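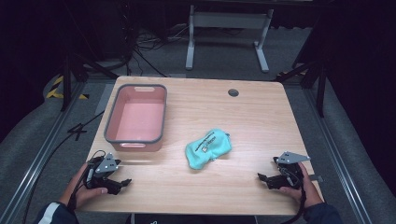 # Plukivmont's sorting room is open, and the bins are already moving

The old reading room at the back of the Plukivmont community center has a new job. As of this month it is home to Rana, a neighborhood sorting room where people bring the small stuff that piles up at home (pouches, pencil cases, tote bags, scarves, the odds and ends of a kitchen drawer) and get a table, a bin and a couple of hours to deal with it.

And people are coming! More than 200 residents passed through during the opening stretch in August, many with a trunk full of bags and a few with a single shoebox. By four in the afternoon on the first day the line reached the coat hooks, and the kettle had been refilled so many times that the lid stopped closing properly.

The idea is wonderfully simple. You book a table, pick up a plastic bin at the door, and put one thing on the tabletop at a time. If you're keeping it, it goes back in your own bag. If you're passing it on, it goes in the bin. When the bin is full, you carry it over to the shelves by the window, where everything is grouped by type for the next person to look through. Anyone can take things from those shelves, whether they brought something in or not.

It's the one-thing-at-a-time part that seems to win people over. At home, most of us tip out a drawer, stare at the heap and push it all back in. With a clear table and a single drawstring pouch in front of you, the decision gets a lot easier. One visitor told us she had kept the same beach bag for years without opening it and found two house keys inside, neither of which fit her current door.

**Cloth pouches are the runaway favorite**

If you had asked us which item would fill the shelves first, we would have said mugs. We would have been wrong by a mile. It's pouches: the soft little bags that come with sunglasses, shoes, travel adapters, conference badges and gift soap. Every household seems to have a nest of them somewhere, usually inside a bigger pouch.

They're going out as fast as they come in. Parents take them for crayons and puzzle pieces, hikers want them for socks and first-aid bits, and one of the knitting groups cleared a whole shelf in a single evening to hold works in progress. Printed ones with an old logo are just as welcome as plain ones. Turn them inside out if the print bothers you, or stitch a patch over it. The mending corner has thread in plenty of colors, and there's a tin of spare cord for pouches that have lost their drawstring.

A small request from the people who run the shelves: please wash fabric items before you bring them, and empty every pocket. Crumpled is fine. Sandy is less fine.

**Good tables, good bins**

The furniture deserves a mention too. The tables came from Prodik, a small office-furniture reseller on the edge of town that was clearing out stock from a closed call center. They're light wood with rounded corners, roomy enough to spread out on, and the cable holes in the tops have turned out to be very handy for anyone who wants to plug in a desk lamp or charge a phone while they work. A few have scratches. After a wipe-down and some tightening of the legs, they look great in the afternoon light.

The bins were bought secondhand from Grunine, the garden and storage shop on the main street, which was changing its display and let them go cheaply. There are 40 of them. They have handle openings at both ends, so two people can share the weight of a full one, and they rinse clean in the sink. The color mix is lively, to put it mildly. Pink has already become the unofficial color of the room, and kids have been known to wait for a pink one to come free even when there's a perfectly good stack by the door.

Please leave the bins in the building at the end of your visit. If you need something to carry your finds home in, there's a box of paper sacks next to the sign-in sheet, and of course there are the pouches.

**What to bring and what to leave at home**

Small household items in usable shape are the sweet spot:

- bags, pouches, cases and wallets
- scarves, hats, gloves and dish towels
- kitchen tools, jars with lids, baking tins
- stationery, craft supplies, picture frames
- toys and games, even if a piece or two is missing (put a note in the box)

The room can't take electrical goods, medicine, paint, pillows or anything too large to fit in a bin. Books go to the library's own shelf down the hall, which has plenty of space right now and would love some cookbooks.

**Hours and booking**

Rana is open on weekday afternoons and closes at 6 p.m. Tables are booked in two-hour slots at the center's front desk, in person or by phone. There's no charge. You can share a table with a friend, and quite a few people do, though we hear the sorting goes a little slower that way and the talking goes a lot faster.

If you only want to browse the shelves, just walk in. The newest items are on the lowest shelf at the window end, and they're usually put out shortly after lunch.

Next month the mending corner adds an evening session on fabric bags, covering new drawstrings, split seams and simple patches. Bring your own pouch to work on or choose one from the shelf when you arrive. Needles, thread and cord are provided, and the sign-up sheet is at the front desk.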